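Sunday, June 28, 2020

Sorting, or whatever we are calling it
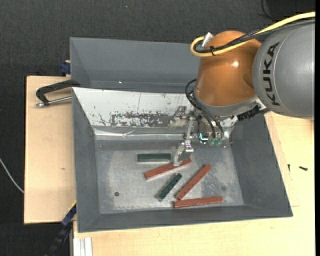 Gray bin, five long bricks. Three reddish-brown, two dark green.

Lindiwe has a theory that every toy brick in this family can be sorted in one summer if people would only commit to a system. I have heard theories from Lindiwe before. There was the one with the spice jars, and the one where all the charging cables got a paper tag, and I still have a cable in my desk with a tag on it that says "camera?" in her handwriting. So when she announced the brick theory I said fine, and went to put the kettle on.

But I did look at the bin for longer than I meant to. It is a decent bin. The sides slope in so that things ought to slide down to the middle and stay there, and I suppose that is the point of it. The floor is scuffed and has a couple of small holes in it. I asked what the holes were for and Lindiwe said drainage. I don't know what she thinks is going to drain out of toy bricks. Vusumuzi said they were screw holes. Neither of them knows.

What bothers me is the colors. The plan, as written on the back of a Grirkus envelope and stuck to the fridge, is: long ones by color, short ones by size, odd ones in the tin. Why would you do color for one and size for another? I asked this on Thursday and was told I was being difficult. Maybe. But think about how a person uses bricks. A child looking for a long one doesn't care if it is brick red or green, she wants it to reach across the gap. Keren never once asked me for a red one. She asked me for "a bridge one." And if I am building a wall I want it all one color and then I'd want the short ones sorted that way as well. The envelope has it backward, as far as I can see, and it has been on the fridge so long that it has become the law.

Also, is that really red? Lindiwe's label says RED. To me it's brown with some red in it, like a flower pot, and where the light gets the side it goes almost pink. If there is a true red long one anywhere in the boxes we are going to have an argument about it, so I have written this down now so that I can point to it.

The bricks came from Engelbrecht Street, from the house, in the boxes we never unpacked after the move. There were supposed to be 2,000 of them. That is the number Vusumuzi has been repeating for years, and I believe it comes from the side of a carton, and I also believe that cartons lie. He went through the first two boxes with a pad of paper and got to 390, all sizes, and then stopped because his back hurt. He says the rest are in the third box. The third box is the size of a loaf of bread. I didn't say anything. I did pick it up and give it a shake in front of him, though.

He wants to sell them, is what's underneath all this. There's a place online called Rallex where people list this sort of thing by the tub, and he found a tub on there with a price that made him walk into the kitchen holding his phone out in front of him. I asked if it had sold at that price or if somebody was only asking for it. He went back out. Asking isn't selling. I could ask for the moon for my mother's sewing table and it would still be in the hall in July.

And I'm not sure I want them gone. I keep saying they take up room, and they do, but when I had one of the long ones in my hand this morning I knew the feel of it right away, the row of bumps along the top against my thumb. I must have stepped on every one of them at some point. The short ones are worse for that. The long ones just roll you.

What I'd like to know is who this is for. Keren is 18 and has not touched them since she was maybe eleven. She came through the room today, looked at the envelope, looked at the boxes, and said "cute," and took a banana. Lindiwe says she'll thank us when she has children of her own. I have been promised this kind of thank-you before, about the christening gown and the set of encyclopedias, and the encyclopedias went to the curb in the rain.

Anyway we did some of it. I want to be fair. From after breakfast until lunch we sat with the boxes and pulled out long ones, and it was pleasant, more than I had expected. The radio was on. Vusumuzi told the story about the bridge that went from the sofa to the bookcase, and he told it wrong. He has it holding up the cat. The cat was never on it. The cat walked under it and the whole thing came down on her, and she didn't come out from behind the stove until supper. I was there and he was at work. He heard it from me, and over the years he has moved the cat to the top because it makes a better story, and now Keren tells it that way too. So there we are. I've put it here properly.

Lindiwe washed some of the short ones in the sink with dish soap and a toothbrush and set them out on a towel. She says they come up like new. I compared a washed one with an unwashed one by the window and could not tell you which was which, and when I mixed them up behind my back and asked her, she got it wrong twice and then said the light was bad. I don't see myself scrubbing box after box of these for a difference that needs good light.

There is also the matter of the odd ones tin. It's full already, on day one. Wheels, a door with no frame, half a tree, something that I think is from a different toy altogether, a key. The key doesn't fit anything in this house, we tried. If everything that is a bit unusual goes into the tin then we haven't sorted anything, we have made a smaller mess with a lid. I said this at lunch and Vusumuzi laughed, so that's one vote.

My own idea, which I have not put forward yet because I'd like to see how far theirs gets, is to leave the long ones together, all colors, and pour everything else back in the big box and call it done. It would take 10 minutes. You'd have the bridge ones where you can get at them and the rest you'd dig for, the way everybody has always dug for them. Half of playing with the things was the digging, that racket they make when you push your arm through. I used to hear it from upstairs on a Saturday and know I had another hour in bed.

Lindiwe would say that is no system at all. She would also say – she has said it, about the garage – that I am against any idea that I didn't have first. There may be something in that. I was against the tomato plants and we've been eating tomatoes. But I was against the fold-down ironing board too, and I'm the one who patched the wall.

After lunch it fell apart a bit. It got warm, and Vusumuzi lay down "for his back" and slept, and Lindiwe was on the phone to her sister for most of an hour explaining the system, at a length that made me think it was getting more complicated as she went. I heard the word "subcategories." I sat there on my own and put a few of the bricks end to end on the rug. I told myself it was to see how straight they were, because I have a suspicion that some of the long ones have warped from being in the attic. I couldn't prove it one way or the other. They click together fine. I got a fair way toward the bookcase before I heard her hang up and then I took it apart, quickly.

The envelope says we finish by the end of July. I'd put money on the envelope falling off the fridge first. The magnet's weak.

Supper was cold chicken and the last of the potato salad. Keren asked for the story about the cat.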